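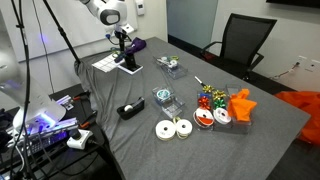 Clear Ribbon and Bow Organizer, Large

Product of the Hultora gift wrapping series

Keep your bows, ribbons and tissue together in one clear box, and see what you have before you buy more. The large organizer stands on the table while you wrap and goes back to the shelf when you finish. Gift bows can lie on top, ribbon spools can stand under them, and the compartment on the right is tall enough for a good bunch of tissue paper. Long scissors fit in the back corner with the handle up.

For smaller spools we offer the clear Fisstead boxes. One box takes a spool or two, and you can carry it to another table without moving everything.

Details
Material: clear plastic
Weight limit when carried: 5 kg
Cleaning: soft cloth and lukewarm water, no dishwasher
Delivery: box only. Bows, ribbons, tissue, scissors and tape dispenser are sold separately.

Good to know
Please put the heavy spools at the bottom. The bows are light, but they lose their shape if something is pressing on them — so leave them for last. Tissue can come up over the rim, this is no problem if you do not stack another box on it.

Ordering
Orders before noon leave our Salazar warehouse the same day. You may return an unused organizer within 30 days. Shops and schools which order 20 pieces or more receive the Vimach trade price, please write to us first. In October we have many orders for the holiday season, and delivery can take 5 days longer.

Page updated 22 May 2024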